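Filed under: Home & Kids > Toy Storage

Is one bin enough for play food? I have more than 300 pieces for the play corner at Susier and they end up all over the table.
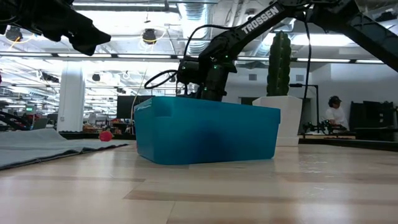 Blue bin, gray mat

We tried sorting by color on Sunday and gave up.

Gallegos
One bin is fine if it's shallow. In a tray with a raised rim you can see the fruit without digging.

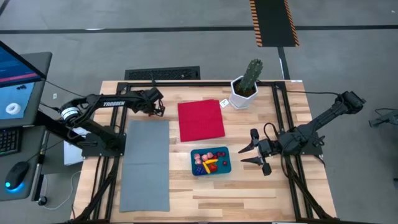
Posted by Ididar

Agree on the tray — but put a mat down too. Cherries and grapes first, big stuff last.
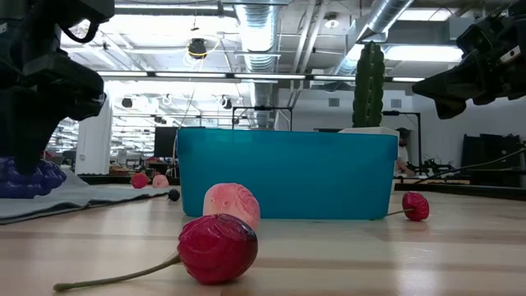

Cherries, a peach and the grapes still out

Drernolmont
We just use a pillowcase. 376 pieces, no problems.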